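Skilldale Evening Classes
Computer Care and Repair, Handout 2: Getting to Know the Inside of a Desktop
Notes by Seon-mi Koo

Welcome back, everybody, and thank you for the lovely questions last week (I went home and looked up two of them, so remind me to answer Dirk Verbruggen's about dust filters before the break). Tonight we open the case and have a good long look before we touch anything at all. I know it's tempting to start pulling things out, and I was just the same when I began, but an evening spent looking will save you many evenings of hunting for the place where a cable used to go.

Before you open the case

Shut the computer down properly, switch it off at the back if it has a switch there, and take out the power cord. Then press the power button once and hold it for a few seconds. Touch a bare metal part of the case before you reach inside, and do it again whenever you've been up for coffee. Sleeves rolled, bracelets off please, and put your screws in one of the little dishes from the front desk. Room 17 has a carpet that eats screws!

Finding your way around

Start with the biggest things and work down to the small ones. The large flat green board is the motherboard, and everything else either sits on it or is wired to it. Find the processor socket first, with its metal frame and the thin lever that holds it closed. Please leave that lever alone tonight, however much it seems to be asking to be lifted.

Next look for the memory slots, which are long and narrow, and then for the expansion slots, where extra cards go. The color of a slot is up to the maker, so don't learn "the black one" or "the cream one" by heart. Learn the shape and the position instead, and you'll be able to manage with any machine you meet at home.

After that come the heatsinks. We tend to think only of the great big one over the processor, but there are often smaller finned ones elsewhere on the board, cooling a single chip. Brush them gently and never lean on them.

Following the cables

Most beginners find this the hardest part, and it's the part I enjoy most. Pick one cable, find one end, and follow it with your eyes all the way to the other. Power wires usually travel together in a thick bundle, while data cables go their own way and may loop over everything else. On this Dell board the yellow and black power wires run down beside the metal cage, with the blue data cable curving in front of them, and there's a small blue connector with thin blue leads farther up that is easy to miss. 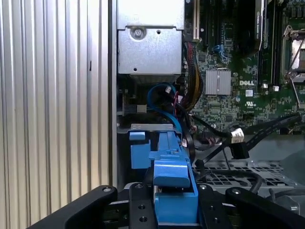

Your sketch for next time

Draw the board as a simple rectangle and mark the socket, the slots, the heatsinks and both ends of every cable you managed to follow. It needn't be pretty, mine never are. Bring it along next week, with a soft brush if you own one, and we'll start on the cleaning.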